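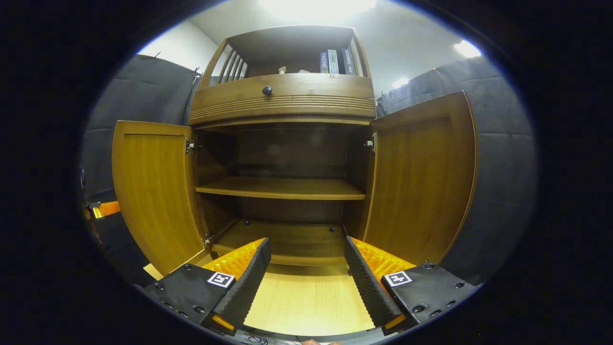 Two nights on Sellach in January: worth the ferry?

Travel > Islands > Off season

We've got a long weekend and a fondness for places with more sheep than people. The plan is the ferry from Prosville, two nights on Sellach, then home. The timetable has one sailing a day in winter and a footnote saying "subject to sea". Is there anything open, and do we need a car? We're reasonable walkers but not heroic ones.

saltandvinegar67

Went last January and would go again, though my other half would like it noted that she wouldn't. Leave the car in Prosville. The island has 20 miles of road and you'll have seen most of it from the harbour. The bus to Hedstead meets the boat, waits for whoever is being sick, then goes. The path up to the old signal station is 286 metres of climbing and boggy for the first half, so bring proper boots. One pub, the Pandey Arms, serves food until seven and means it. Take a spare day's worth of everything. Our two nights became four and the shop had run out of bread by the third, though there was no shortage of fudge.

gullwatcher

its fine

Mrs Tidetable

The bus doesn't run to Hedstead on Sundays, which the poster above has left out. Ring the ferry office the evening before, as the website is updated when somebody remembers. Seals are on the north side at low water. Keep well back from them, they bite.

Posted in: Islands, Ferries, Winter breaks

We use cookies to remember your settings. Accept all | Manage choices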